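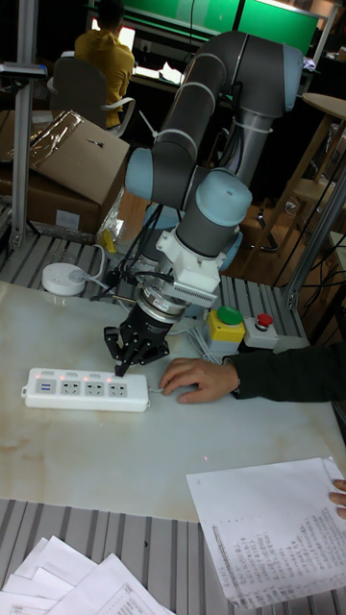 The Drawer of Dead Chargers

2018-08-16

My kitchen has a drawer that won't close all the way, and for years I blamed the drawer. Then one hot evening in June I pulled the whole thing out, dumped it on the rug and found a nest of cords the size of a sleeping cat. Phone chargers for phones I gave away. A fat gray plug from a Vodamex answering machine (remember those?). Two extension cords so tangled they'd more or less become one cord.

I counted, which was a mistake. There were 100 pieces in there, and I could name what maybe half of them belonged to!

So I did what any sensible person does and put it all back. But it nagged at me, and the next weekend I took a grocery bag full over to Çınar, the little repair shop on the corner by my bus stop. I'd only ever been in for watch batteries. The man at the counter tipped the bag out, hummed for a while, and sorted it into piles faster than I sort socks. Good, good, junk, good, "please never use this one." That last pile was bigger than I'd like. One cord had a split near the plug that I'd wrapped in tape, and I'd been running a fan off it in my bedroom for six summers.

I've gotten a bit strange about cords now. I read the tiny print on plugs. I hunt for the wattage limit on the back of everything, and I scold my sister for hooking a space heater up to the same strip as her lamp and her TV – she loves this about me, obviously. I bought a Pliltent label maker and went through all its tape in one sitting. My toaster has a label. It says TOASTER.

What I kept fits in a shoebox. The rest went to the Skarutix drop-off across town, where they weigh your stuff on a big floor scale and write the total on a chalkboard by the door. The board said 897 pounds for the month when I walked in, and I made them add mine while I watched.

The drawer closes fine now. I keep dish towels in it, plus one charger I still can't place and can't quite throw out.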